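Ollitcombe bricks get their colours straight

28 shares | 4 comments

Peace may be coming to the toy library in Ollitcombe, where bricks must now go home by colour. The old mixed tub, says organiser Usa Khamphan, was "a geological event".

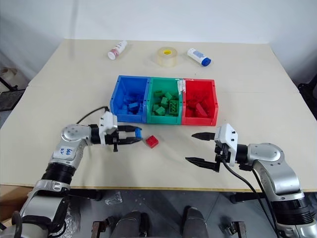
Blue, green and red bins, with one red brick still out.

The rule begins on February 28, 2019 and covers 163 member families. Green roofs on red houses remain legal until tidying time. 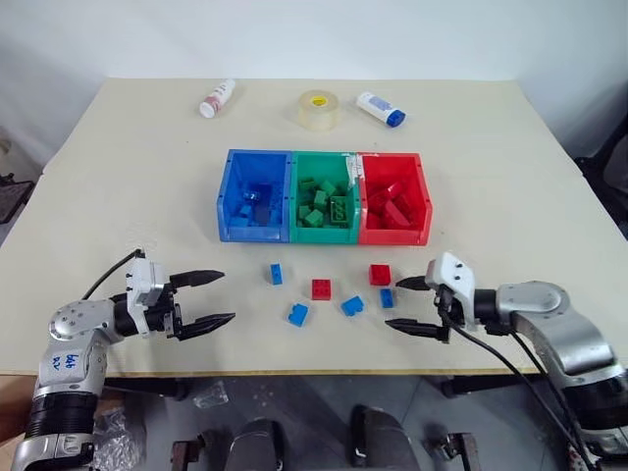 Blue and red bricks in front of the bins.

Ragnheiður Thorlacius, a parent from Drendwood, backs the change but wonders where yellow is meant to live. Khamphan is looking into it.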